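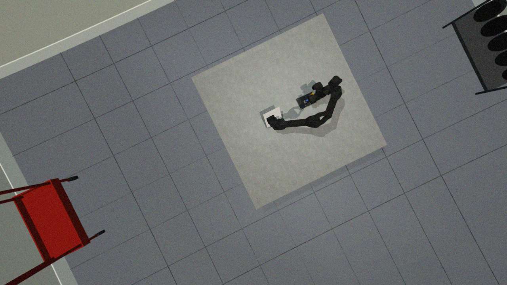 1/ Planner benchmarks, or: what does 600 buy you?

Long one. I've spent the past fortnight checking a claim about motion planning software and I'd like to get it out of my head before Sunday.

2/ The claim comes from Grideck, whose new planner release says it "handles cluttered tabletop cells out of the box". Handles is doing a lot of work there. I wanted to know how often it finds a path, how long it takes, and whether the path is one you'd let a real arm follow.

3/ The test cell is plain on purpose. One arm on a square platform, tiled floor, a bit of furniture standing off to the sides. If a planner struggles in there I don't need to see it in a factory.

4/ Setup: 2,702 start and goal pairs, same seed list for every planner, same joint limits, same collision meshes. Gilberto Grajales wrote the sampler and Ruth Yupanqui checked it, which meant throwing out his first version. Sorry Gilberto.

5/ Headline number: Grideck solved 2,512 of the 2,702. Not bad at all. If I were in marketing I'd stop the thread at this post.

6/ The trouble starts with the word "solved". Their status code comes back as success when the goal is reached within tolerance. The default tolerance is loose enough that the gripper can finish visibly skewed from where you asked for it. It's in the docs, under a heading I'd never have clicked on.

7/ So we tightened it to what we'd use for a real pick, and the planning time went up sharply. I'm not posting the second success count yet. Yolotzin Villaseñor found a unit mix-up in our own config halfway through the rerun and I don't trust the figure. You shouldn't trust it from me either until it's been done again.

8/ Next, path quality. A lot of these paths are legal and daft. The arm has a short move to make near the base and goes the long way round, wrist over the shoulder, because the sampler happened to find that route first. The smoother is then supposed to tidy it up. It shortens the daft route. It doesn't ask whether it was daft.

9/ "But you can give it more time." Yes, and we did. 600 milliseconds is the default budget, and giving it more helped on the easy pairs, the ones that didn't need help. The folded poses, where the arm doubles back on itself, stayed hard.

10/ Folded poses deserve their own post. With the forearm up and the gripper pointing back towards the base, small changes at the shoulder move everything. Half the self-collision arguments in our office are about poses like that. Grideck's checker pads every link by the same amount, so it rejects some that are perfectly fine.

11/ You can set padding per link. I found the parameter by reading the source. The tuning guide doesn't mention it.

12/ For fairness: the old Sinero planner we've been using has its own sins. It's slower to load, the error messages read like a ransom note, and it falls over if you rename a joint. I'm not here to sell you that one.

13/ Somebody will ask about Hiltora, so: it's a wrapper. It calls one of 4 planners depending on settings and reports whichever answer comes back first. Comparing it with anything is mostly a comparison of defaults.

14/ Norbert Oravec's objection, which I take seriously: all this is in simulation, with perfect geometry, so what does it tell us? Less than I'd like. The simulator knows exactly where the platform is. A real cell has a calibration done by someone in a hurry in April and not touched again.

15/ My answer to Norbert is that sim is the kind end of the test. Failing there means something. Passing there means you've earned a go on hardware – no more than that.

16/ Efraín Nina wants a learned planner added to the table. Fine, but it gets the same pairs and the same clock, and warm-up time counts. I've sat through too many demos where the first query was quietly left out.

17/ What I'd ask of anyone publishing these numbers: print the tolerance beside the success rate. Print the padding. Publish the seeds. Show the worst ten paths as well as the nicest one.

18/ Sampler and pair list go up once Ruth has signed off the rerun. If you work at Grideck and think I've got a setting wrong, tell me which one and I'll run it again.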